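What I Learned About Sorting Tasks and Boredom

Final report for Psych Methods, spring section
Advisor: Raquel Serrano

So my project started with my summer job. I packed orders at a mail-order bead shop called Ranora, and I noticed that the first hour of sorting always flew by and the last one felt like a week. I wanted to know if people really get slower at a boring task or if it only feels that way. Raquel told me this was way too big for one semester (she was right!) so we cut it down to something I could run in a classroom with stuff I already had.

I ended up with 20 people, mostly students from my dorm plus a few from the choir Nelly Sánchez sings in. Each person sorted mixed dried beans into cups for 33 minutes. Half of them worked in silence and half could listen to whatever they wanted on headphones. Every few minutes I rang a little bell and they circled a number from one to 8 for how bored they felt. The bell was Nelly's idea and I'm so glad I used it — my first plan was tapping people on the shoulder, and the one friend I tried that on hated it.

I read a lot of older writing on repetitive work before I started. Most of it is about factories, and the people in those studies were doing the same job for years, so I was careful not to pretend that half an hour of beans is the same thing. Still, the basic question carries over pretty well. When your hands are doing something small over and over, where does your head go? A couple of my people said they planned their whole weekend. Ravinder Bélanger told me he sang an entire album in his head and got annoyed every time the bell interrupted a chorus. 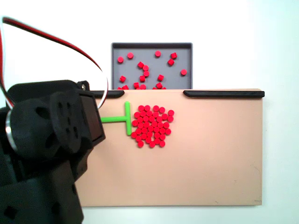
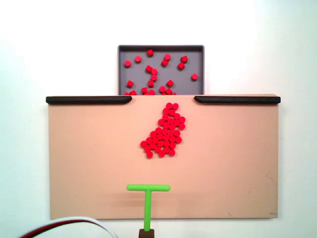 Figure 2. A work board with a gripper (first photo) and a tray of small red pieces (second photo).

Okay, results. The silent group did rate themselves as more bored, and the gap got bigger as the session went on. But their sorting speed hardly changed! I weighed the cups at the halfway point and again at the end, and both groups did nearly the same amount of work in each half. The headphone group made a few more mistakes, mostly mixing up the navy beans and the small white limas, which I probably shouldn't have put in the same bowl in the first place. If I ran it again I'd take the limas out.

The part I liked best was the question at the end, where I asked people to guess how long they had been sorting. In the silent group the highest guess was 46 minutes, and Despina Katsaros, who had headphones on, thought she'd barely started. I can't say much from such a small group, and people picked their own music, so I don't know if it was the music itself or just getting to choose something. Raquel wrote "this is your next study" in the margin of my draft, so maybe I'll do that one in the fall.

There were other problems too. I ran some sessions right before dinner and people were hungry and kind of cranky. I also knew which group everyone was in while I was weighing the cups, and somebody else should have done that part.

Thanks to Horacio Benítez for lending me his kitchen scale, and to everybody who sorted beans for me. The raw ratings and cup weights are in Appendix A, and the instructions I read out loud are in Appendix B.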